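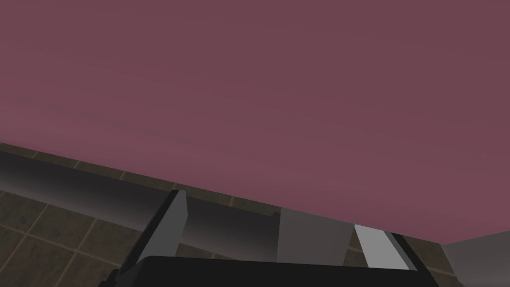

シミュレーション内の一コマ。手前が開いた状態のグリッパー、奥に灰色の棒とタイルの床。

フィオン・プリチャード（Ffion Pritchard）さんに会ってまず聞かれたのは、「何も持っていないロボットを、どれくらいの時間ながめていられますか」でした。え、いきなり？　と思いつつ「5分くらいですかね」と答えたら、「それは長いほう。学生はだいたい30秒でスマホを出す」と笑われました。

6月、場所はDredcombeという小さな町です。駅から坂をずっと上って、もう息が切れたあたりでPrydderch研究室の入っている建物が見えてきます。約束は午後2時だったのに、私は道を一本間違えて汗だくで到着。プリチャードさんは水を出してくれて、そのまま自分のモニターの前に座らせてくれました。応接室みたいなところに通されるのかと思っていたので、これはうれしかったです。画面を見ながらのほうが、絶対に話がわかりやすいですから。

今回聞きたかったのは、彼女のチームがまとめた「空白区間を捨てない」学習のやり方です。ロボットにお手本の動きをたくさん見せて、まねをさせる。模倣学習と呼ばれるやり方ですね。そのお手本データの中には、ロボットがまだ何もつかんでいなくて、ただ腕を動かしているだけの時間がけっこうあります。普通はそこを短く切ってしまう。プリチャードさんたちは、それを切らずに残して、さらにひと手間を加えました。

「切りたくなる気持ちはすごくわかるんです」とプリチャードさん。「だって退屈だから。私も前の論文では切っていました。ばっさりと。前処理のスクリプトに自分の名前がコメントで残っているので、言い逃れできません」

そのスクリプトも見せてもらいました。たしかに名前がありました。

切る理由は退屈だからだけではなく、ちゃんとした言い分もあるそうです。空白区間では、見えているものと次にやるべき動きの関係がぼんやりしています。物に近づいて指を閉じる、というところなら「こう見えたらこう動く」がはっきりしている。でもその前の、部屋の中で手先をあちこちへ向けているあいだは、右から回ってもいいし左から回ってもいい。お手本をつくる側のくせも出ます。そういうあいまいなものを混ぜると、学習がにごる、というのが当時のチームの考えでした。

では、なぜ残すことにしたのか。

「ロボットが迷子になるから、ですね。すごく単純な話で」

彼女が別の画面で再生してくれたのは、以前のやり方で学習したロボットの動きでした。目標の近くから始めると、これが見事なんです。すっと寄って、指を合わせて、つかむ。私は思わず「おお」と声を出しました。ところが次の再生では、出発の位置が少しだけずらしてある。するとロボットは最初の動きで変なほうを向いてしまい、壁に近いところで小刻みに震えはじめて、そのまま時間切れ。何度も何度も同じ場所で震えているのを見ていると、こちらまで落ち着かない気分になってきます。

「これ、私たちは『まいごの震え』と呼んでいます。論文にはそう書けませんでしたけど。査読で怒られそうだったので」

どうして震えるんでしょう、と聞くと、プリチャードさんは紙を一枚引き寄せて、線を描きはじめました。この方、説明するときに必ず何か描くんですよ。しかも描いた線をすぐ上からぐしゃぐしゃっと消すので、あとで私のメモと突き合わせるのに苦労しました。

描いてくれたのはこういう話です。お手本から空白区間を切ってしまうと、ロボットは「目標がよく見えているとき」の景色ばかりを覚えることになる。ところが実際に動くときには、視界の大半がただの平らな面、ということがいくらでも起きる。そんな景色はお手本にほとんど残っていません。だからモデルは、手持ちの中でいちばん似ているものを無理やり探してきて、そのときの動きをまねる。たいてい外れます。外れた先でまた似たようなものを探して、逆向きに動く。それで行ったり来たりになる。

「人間だったら、いったん引きますよね。暗い物置に顔を突っ込んで何も見えなかったら、とりあえず頭を出す。ロボットにはその『とりあえず』のお手本がなかったんです。こちらが全部捨てていたから」

なるほど、と思いました。思ったんですけど、同時に「じゃあ残すだけでいいのでは？」とも思って、そのまま聞いてしまいました。

「それを最初にやったんです！」

ここでプリチャードさん、椅子ごとこちらに向き直りました。どうやらいい質問だったみたいです（たまたまですが）。

「残すだけだと、悪くなるんですよ。前よりも。最初に結果を見たときは、ラベルを逆に読んでいるんだと思って、二回確認しました。合っていました。悪いほうで合っていました」

残すだけで悪くなるのは、さっきの「あいまいさ」のせいだそうです。右から回るお手本と左から回るお手本が混ざると、モデルは平均をとって真ん中に行こうとする。真ん中には棚の角があったりするわけです。ごつん、です。シミュレーターの中なので音はしませんが、見ているだけで痛い。

そこで出てくるのが、チームがNodisと名づけた仕組みです。発音は「ノディス」でいいそうです。名前の由来を聞いたら「最初のフォルダー名がそうだったから」と言われて、それ以上はふくらみませんでした。

Nodisがやっているのは、思ったよりも地味なことです。お手本の一コマ一コマに、「いまの景色から、次の動きがどれくらい決まるか」という点数をつけます。人が手でつけるのではなくて、小さなモデルをいくつか別々に育てておいて、同じ景色に対して意見が割れるかどうかを見るんですね。みんなが「前に出る」と言えば点数は高い。ばらばらなら低い。

「で、点数の低いコマを捨てるんじゃなくて、宿題を変えるんです」とプリチャードさん。

宿題を変える、という言い方がよかったので、そのまま書きます。点数の高いコマでは、これまでどおり、お手本の動きをそのまままねさせる。点数の低いコマでは、細かい動きをまねることは求めない。代わりに、「この先しばらく動いたあとで、点数の高い景色にたどり着けるか」を当てさせる。つまり、どう動くかより先に、どっちへ行けば見えるようになるかを覚えさせるわけです。

私はここで冒頭の画像のことを聞きました。ロボットの側から見た画面で、上のほうはくすんだピンクの面がどーんと広がっていて、指は開いていて、何も持っていない。これは点数でいうとどっちなんでしょうか。

「どっちだと思います？」

逆に聞かれてしまいました。低いほう、と私は答えました。だって、ほとんどピンクですし。

「みんなそう言うんです。私もぱっと見ではそう言います。でも、こういう景色って下のほうに意外と手がかりがあるんですよね。タイルの目地とか。線が斜めに入っているでしょう。モデルはこういう線をどうも好きみたいで」

で、結局どっちなんですか、としつこく聞いたら、「一コマだけで言うと怒られるので言いません」とのこと。ずるい。点数は学習の回ごとに少し変わるし、前後のコマも効いてくるので、一枚を取り出して高い低いと言うのはあまり意味がないのだそうです。それはそれで納得しましたが、ちょっと知りたかったです。

ところで、シミュレーターの中の部屋って、どうしてあんなにのっぺりしているんでしょう。灰色の棒に、灰色のブロック。もっと本物っぽい部屋をつくればいいのに、と前から思っていました。

「時間をかければできますよ。でも、本物っぽさに時間をかけるのか、いろんな部屋を見せることに時間をかけるのか、という選択なんです。うちは後者です。色が変でもいいから、とにかく違う場所をたくさん見せる。それと、のっぺりした面は今回の研究にはむしろ都合がよくて。手がかりが少ない景色がどんどん出てくるので」

そうやってためたお手本が、全部で2,020本。この数、半端ですよねと言ったら、プリチャードさんは「2,000本で止める予定だったんです」とため息をつきました。途中でグリッパーの指の開き具合がおかしいお手本が見つかって、その分を埋めるために多めに追加したら、今度は調べた結果ほとんどが使えるとわかって、余った。消すのももったいないので、そのまま全部入れたのだそうです。

「論文に2,020と書くと、何か深い理由があると思われるんですよ。学会で二人に聞かれました。ないです、深い理由は」

さて、肝心の結果です。評価にはIsierという課題セットを使っています。これもこの研究室でつくったもので、引き出しを開ける、棚から物を取る、といった家の中の作業が並んでいます。プリチャードさんたちはそこから「出発点が目標から遠い」ものだけを選んで、難しくしたバージョンを用意しました。さっきの、まいごの震えが出やすい条件です。

棚の奥の物を取る課題では、20回試して、前のやり方で成功したのが7回。Nodisを入れると11回になりました。

正直な話、私はもっと派手な数字を想像していたので、返事が一瞬遅れました。それを見逃さないのがプリチャードさんです。

「いま、少ないなと思ったでしょう」

思いました。すみません。

「いいんです、私も思ったから。7が11になって、まだ9回は失敗しているんですよね。20回しか試していないから、この差だって、たまたまの部分がどれくらいあるかわからない。だから論文でも『大幅に改善』とは書いていません。共著者は書きたがりましたけど、私が消しました。二回消しました」

では彼女が手ごたえを感じているのはどこかというと、失敗のしかたのほうだといいます。前のやり方の失敗は、ほとんどが震えて時間切れ。目標に近づきもしないで終わる。Nodisを入れたあとの失敗は、目標の前までは来ているのに、つかみそこねたり、指の角度が合わなかったりするものが増えた。

「失敗が、知っている失敗になったんです。つかみそこねなら、直し方の本がいっぱい出ているので。まいごの震えには本がなかった」

そう言って、失敗の再生をいくつも見せてくれました。これが面白くて！　成功よりずっと面白いんです。ある一本では、手先がいったん目標から離れて、ぐるっと見回すような動きをして、それからまっすぐ戻ってきました。戻ってきて、つかみそこねました。惜しい。私は惜しい惜しいと三回くらい言って、隣の机の人に見られました。

この「いったん離れる」動きについて、もう少し聞きました。まるで考えているように見えますけど、と言うと、プリチャードさんは首を横に振ります。

「見えますよね。でも考えてはいないです。点数が上がりそうなほうへ行っているだけ。離れたほうがよく見える、という関係がデータの中にあって、それを拾っている。私たちがつい『考えてる、えらい』と言ってしまうだけで」

でも言っちゃいますよね、と聞くと、「毎日言っています」だそうです。

うまくいかなかったことも、たくさん教えてもらいました。まず、点数をつけるための小さなモデル。何個育てればいいのかが、最初はまるでわからなかった。少なすぎると、たまたま意見が合っただけのコマに高い点がつく。多すぎると今度は計算が重くて、一晩で終わらない。研究室の計算機は共用なので、一晩で終わらないと朝に肩身がせまいんだそうです。いまの数に落ち着くまでに、春がまるごと終わったと言っていました。

それから、点数が低いコマばかりが続く、ものすごく長いお手本の問題。お手本をつくる人が途中で迷っていて、手先が部屋をうろうろしている。こういうのは残すべきなのか。

「ここはまだ決着がついていません。残すと震えは減るんです。でも、ロボットもうろうろするようになる。目標が見えているのに、一回よそを見てから戻ってくる。礼儀正しいのかもしれないけど、遅い」

遅いのは困りますか、と聞いたら、「家で使うなら困るでしょうね。お皿を一枚取るのに部屋を見回されたら」と言って、自分の手をグリッパーの形にして、ゆっくり部屋を見回してみせてくれました。似ていました。

もう一つ、私がどうしても聞きたかったのは、本物のロボットではどうなのかということです。ここまでの話は全部シミュレーターの中ですから。

プリチャードさんの答えはあっさりしたものでした。「まだやっていません」

準備はしているそうです。ただ、シミュレーターの中だと光が均一で、影もおとなしい。本物の部屋には窓があって、昼と夕方では壁の色まで違って見える。そうなると、小さなモデルたちの意見が割れる理由が、「どう動けばいいかわからない」からなのか、「見たことのない明るさだから」なのか、区別がつかなくなるおそれがある。点数が低い理由が二種類になってしまうわけです。

「そこを分けないまま実機に持っていったら、たぶん、夕方になるとひたすら見回すロボットができます」

それはそれで見てみたい気もしますが、本人はかなり本気で心配していました。次の論文では、まず明るさをいろいろに変えたシミュレーションで、この二つを分けられるかどうかを調べるとのこと。実機はそのあとだそうです。

話が一段落したところで、これから同じようなことをやってみたい人に何かありますか、と聞きました。インタビューの終わりによくあるやつです。プリチャードさんはしばらく天井を見て、それから言いました。

「前処理のスクリプトを読み返してください。自分のじゃなくて、前の人が書いたやつ。うちの場合、空白区間を切る行は、もともと別の実験のために入れたものだったんです。その実験は終わっているのに、行だけ残って、みんながコピーして使っていた。私もコピーした一人で、コピーしたうえに自分の名前まで書いた」

あの名前には、そういう事情があったんですね。

ちなみにその行、いまはどうなっているんですかと聞いたら、消さずにコメントにしてあるそうです。画面を上にスクロールして見せてくれました。行の頭に記号がついていて、その横に短いメモ。読み上げてもらったら、「切る前に一度、最初から最後まで見ること」と書いてありました。

全部見たんですか、2,020本、と私。

「見ましたよ。早送りですけど。後半は学生と分担しました。途中で寝た学生もいます。責められないです、私も寝たので」

帰りぎわ、プリチャードさんは計算機の空きを確認しながら、午後6時から自分の番だと教えてくれました。それまでに直したい箇所があるそうで、私が荷物をまとめているあいだに、もうキーボードを打ちはじめていました。坂は下りのほうが膝にきます。これから研究室に行く方は、駅を出て二本目の角を右です。一本目ではありません。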